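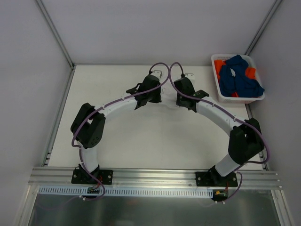

Dye notebook, February, started 9.40 in the morning

Madder again, and I'm so pleased with this one that I'm writing it up before I've even rinsed the pots.

Last time everything came out brick brown and we blamed the roots. I now think it was the heat. The Lundby roots went into soak last night with a spoonful of chalk, and this morning the water was already the colour of strong tea, going red at the rim of the jar. Strained once through muslin, then put the roots back in loose (the bag seems to hold the colour in, and I can't be bothered with it any more).

Yarn is the Trevik two-ply, four skeins, mordanted with alum at 12 per cent and left damp in a lidded tub. One extra skein of Hastum, which is hairier and a bit greasy even after two scours. I wanted to see if it would take patchily. More on that further down.

Heat: brought it up very slowly and held it at 60. It crept to 63 once while I was on the phone, so I took the lid off and it came straight back. Last time we were simmering, more or less, and I'm sure that's where the brown came from. One hour at temperature, then heat off and everything left to cool in the pot.

12.15. Lifted the first skein. RED. A proper warm red, a little towards orange, nothing like the old lot. Put it back in, couldn't help lifting it again ten minutes later.

Hastum skein: patchy, yes, but beautifully so! The tips of the fibres are paler and the whole thing looks frosted. I'd happily do a big batch like this on purpose, so please nobody scour the rest of that bag yet.

Second bath, same roots, no top-up: a soft coral. Third bath: peach, quite weak, fine for a lining yarn. Stopped there and put the spent roots out to dry.

To do
Light test. Cards are wound, half of each covered, going in the south window for 41 days to match the weld cards.
Try the Ogbonna recipe with bran in the bath, same heat, same yarn, nothing else changed.
Order chalk, we're down to dust.
Label the skeins BEFORE they dry this time. Knots in the ties: one for first bath, two for second, three for third.

3.30. First skein rinsed in three changes of water and still giving off a bit of pink. Leaving it in the bucket overnight.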